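Projects > Grunix > Talks
Search this site Search
Last updated: July

Speaker notes: Collecting examples for cloth handling

Start with the goal. Grunix learns to handle small garments by copying people. A person drives the two arms, we record everything, and the model trains on the recordings. For this round we want 1,000 examples.
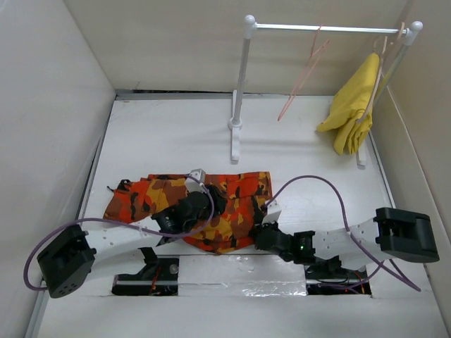
One example is one try, start to finish. We keep the arms, the rack and the walls where they are and change only how the garment is laid down. The first 200 went to training new drivers and are stored apart from the rest.

Pause. Ask who has worked with cloth data before.
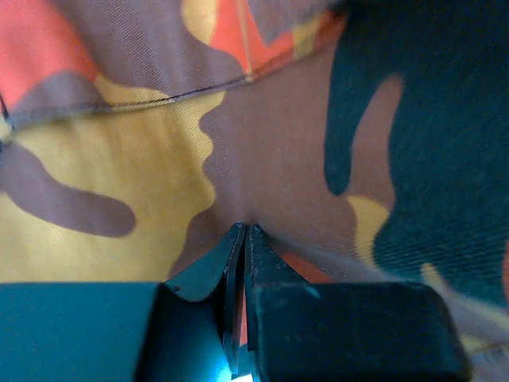
Labels come next. Each try gets a start mark, an end mark and a pass or fail. The hard mark is first contact, and we set it from the wrist view. With the fingertips pressed up against the camouflage cloth and denting it a little, two labelers will usually pick the same moment. From the side view they often don't. Mention that Kereama is the labeling tool.
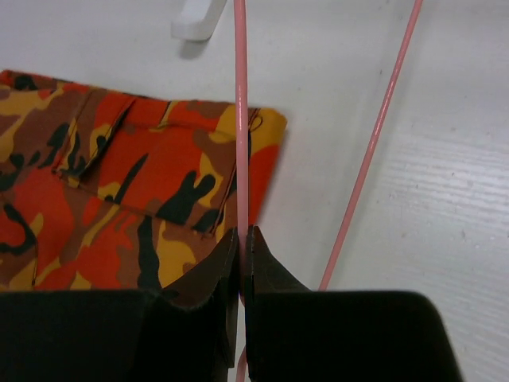
Do we throw out the failed tries?
We keep them under their own label and train on the good ones first. In the last batch 19 were marked as failed.

Next slide: storage. Ollell holds the raw video and the joint readings, matched by time stamp. If a camera drops out, the whole try is pulled.

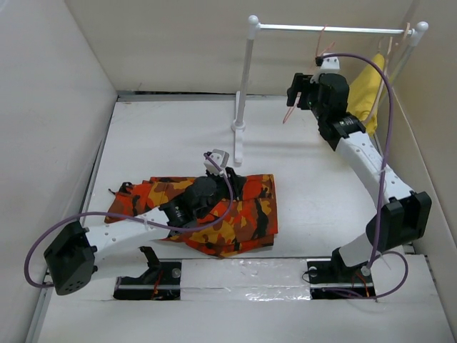 Drivers switch after 13 tries. Past that point the motions get sloppy and the model copies the sloppy parts. Flistero runs the schedule.

Leave five minutes for questions. Handout is by the door.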